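Ceveck 917 Bench Top Covering

Sheet covering for work tables, packing benches and school desks
Supplied by Lemaire

The Ceveck 917 is a matt covering for flat indoor work surfaces. It is sold by the metre from a roll and fixed with a water-based adhesive. The finished top can be wiped down with a damp cloth and ordinary washing-up liquid. Solvent cleaners should be kept off it.

Thickness: 2 mm
Finish: matt, one side only
Colours: white, stone, slate
Backing: plain, for gluing
Use: indoor, dry rooms

Existing tops must be flat, clean and free of wax. Fill holes and sand the filler level before laying. Old varnish may stay if it is sound – flaking varnish must come off. Unroll the sheet in the room where it will be fitted and leave it overnight with the heating at its normal setting.
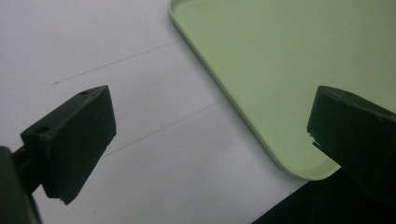 Ludivine Gautier
Technical Editor, Surfaces

Marks on pale tops are the subject of most letters we receive. Pencil can usually be lifted with a soft white eraser, worked lightly in one direction. Ballpoint is slower and may leave a shadow. Do not use scouring powder or the green side of a kitchen sponge, as both polish the matt finish and the shiny patch is permanent.

Cut the sheet 3 cm oversize on every side. Spread the adhesive with a notched trowel, wait until it turns clear, then lay from one short end and press towards the other with a cork block. Trim after 8 hours with a hooked blade. Front edges that take wear should be finished with the matching Dravuvia strip, ordered separately.

Joints are best avoided on tops used for writing. Where a joint is needed, run it front to back and cut both sheets together through the overlap.

Offcuts and samples are sent from the Ikunport depot. Orders received before noon on Friday leave the same day. For quantities above one full roll, ask for Baptiste Gautier in trade sales and state the width of the narrowest doorway on the delivery route.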